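Open Day at Govamia: Frequently Asked Questions

When are the doors open?
Saturday from 10 a.m. Demonstrations last 37 minutes.

Is admission charged?
No. Registration is required, and each session is limited to 70 guests.

What will the robots be doing?
Guests will see the Timeck arm practice handling household objects on a tabletop. The wooden-slat container with yellow bands and the white plate belong to this year's set.

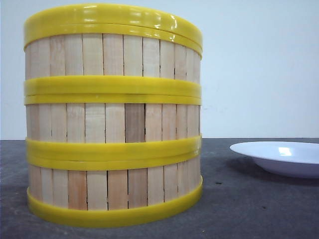
Socorro Restrepo wrote after the last open day that her children would have liked more time for questions at the end. Each session now closes with a question period.

May children attend?
Yes, with an adult. Guests must remain behind the marked line while the arm is in operation.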